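Dovora Police Blotter Dataset
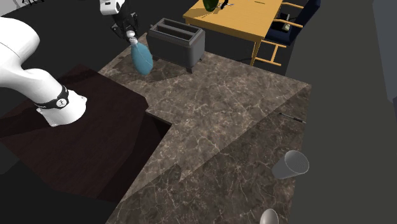 Simulated kitchen counter with a light blue bottle and a gray toaster.

Welcome! Dovora collects crime briefs from local newsrooms in Porach and Trundurstead and pairs each one with the matching police log entry. We love this stuff, and we hope you find good uses for it!

What's inside
16 files, one per newsroom desk, plus 2 lookup tables for charges and street blocks. Arson, burglary and domestic calls have their own tags (new in September, and so much easier to search!).

Known gaps
Three desks stopped posting court outcomes, so many cases end at the arrest. An arrest is not a conviction. Names of victims and minors are removed.

Updates
New entries go up every Tuesday by 6 p.m.

Maintainers
Isauro Ponce (parsing), Said Tazi (tags and corrections)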